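# Records room automation (Poltdale)

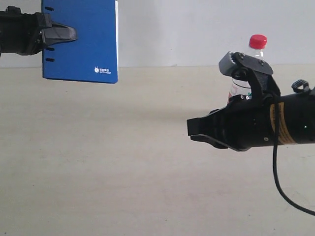 Records room automation is what we call it when arms take over the lifting, holding and passing of files in an office archive. I've worked in the one at Poltdale for years, so most of this entry comes from there – please add your own site if you have one!

## Background

Before the arms, a clerk pulled a folder, checked the tab, walked it to the scanner and walked it back. On a busy shift I could do 60 folders, and my shoulders knew it. Thiele, our parent office, started the switch in July with a test batch of 689 folders from the Raltinport branch (the really dusty ones, of course).

## How the work runs

Two arms face each other over a table. One can grip a folder and hold it up while the other stays free for the next move. A clerk sets out the batch, keeps an eye on the grip and steps in when something slips. Stiff covers are the easy ones. Soft ones sag, and old paper ties get caught in everything, so we still do those by hand.

## What changed for staff

Nobody in our room lost a job, but the jobs did shift. Ute Nolte used to run the filing desk and now plans the batches, and she also writes up each stop in a notebook that we all end up reading. Reinhold Harms went the other way: he tried the new desk for 17 shifts, missed the shelves and asked to go back to the hand-sorted files, where he's still the fastest person I know.

I landed somewhere in between. I walk less and I watch more, and watching is tiring in its own way – your back feels fine but your eyes are done by lunch. We swap places every hour now, which was Ute's idea and a good one.

## Open questions

Pay grades are the sore spot. The clerk grade at Poltdale still describes carrying and shelving, with nothing about minding an arm. Elbridge rewrote theirs before they changed a single desk, and we've asked for a copy. The other thing is training: new people learn the table first and the shelves later, if at all, so they can be a bit lost when a file is in the wrong place. Ute wants everyone to start with a week at the shelves.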